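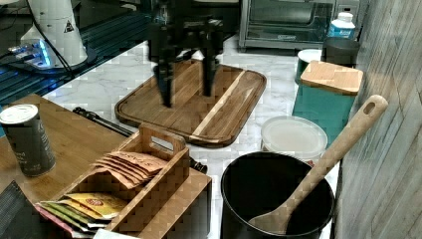 Open Day Walk-Round: Kitchen Demo Cell
Site: Trasa building, Ludska side entrance
Checked on: 15th November
Form last revised: April

I did this one before the doors opened, so my comments are longer than usual. Results are OK, FIX or N/A, same as always.

1. Visitor line taped on the floor, 40 inches from the counter
OK. Tape is fresh and bright. One corner by the door was lifting, so I pressed it down and put a second strip over it.

2. Emergency stop within reach of the presenter
OK. Pressed it, arm stopped, reset it, did it again for luck. I'd love a longer cord on this someday (I know, I say that every time!).

3. Warning stickers present on the robot housing
OK. The yellow and black triangle is easy to spot and hasn't been picked at.

4. Cables clear of the arm's path
FIX, minor. They loop down by the arm and I'd like them a bit tidier before we run the long demo. Ongart folks have the good cable ties, go ask them.

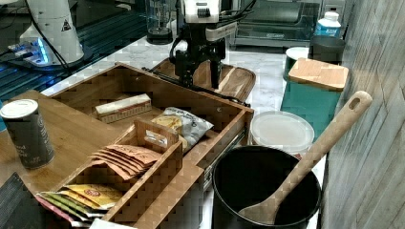 5. Speed limit set to demo mode
OK. It's slow, and visitors may grumble that it's slow, but please leave it alone. Last time somebody bumped it up between groups and I had to hunt through the menus to get it back.

6. Props on the counter are blunt and light
OK. Cutting board, wooden spoon, tea packets, canisters. No knives, please, not even for the "wow" part of the talk. The spoon handle sticks up out of the big black pot, so watch it if you're leaning in to swap things around.

7. Appliances unplugged unless the script calls for them
OK. I went along and pulled the plugs myself, toaster and toaster oven both. The Virkby script has no heating in it at all, so they can stay that way all day.

8. Nothing draped over an appliance
FIX. There's a folded towel on top of the toaster oven. Easy one, just hang it up someplace else. I know it looks homey! 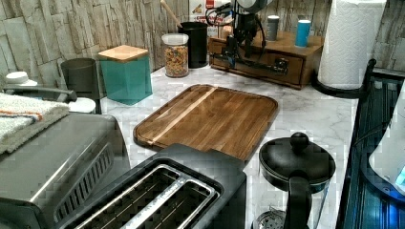
Item 8: striped towel on the toaster oven, toaster in front.

9. Drawers closed before groups come in
FIX. An open drawer is a hip-catcher, and kids will go straight for it. Whoever sets up the drawer task, close it again when you're done.

10. Group size
OK on paper. The sign-up sheet says 24 people, split into 2 groups, and I think that's fine for the room as long as the second bunch waits in the hallway. Bags and strollers stay out there too.

11. Gripper fingers checked
OK. Both tight, no wobble. Wiped them down while I was there.
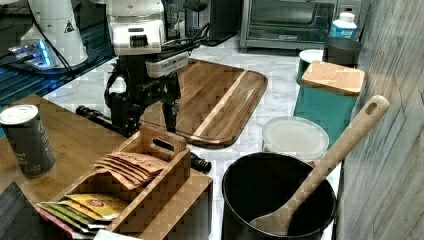 Item 11: gripper over the cutting board.

12. Presenter briefed on what to do if something drops
OK. Hit stop first, then pick it up. Yes, even if it's only a tea packet.

13. First aid kit and extinguisher
OK, both on the wall, seals good. The kit is short on the small bandages, so I've put in for more.

Still open: 4, 8 and 9. Initial next to each one when it's done and leave the sheet on the hook by the door.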